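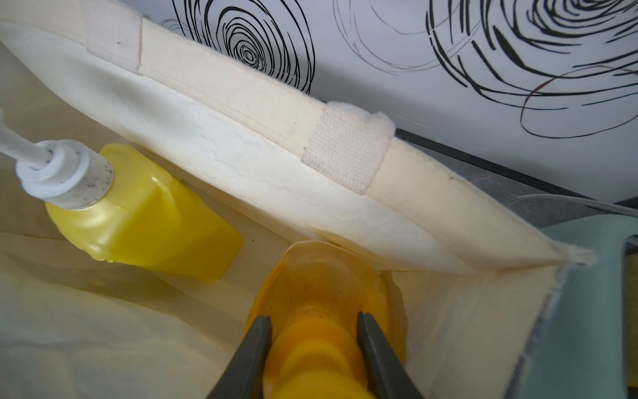

Prirkow, 5/11/23

Members of the regional dealers' association visited the Flesitz used van center during its open day. Prakash Kotian, sales manager, led the party through the preparation hall, where four vans were undergoing inspection before sale. Each vehicle is road tested and its service record checked against the mileage shown.

The yard has space for 200 vans - chiefly panel vans, with a smaller number of crew vans at the rear. Visitors were also shown the parts store. The next open day will be held in December.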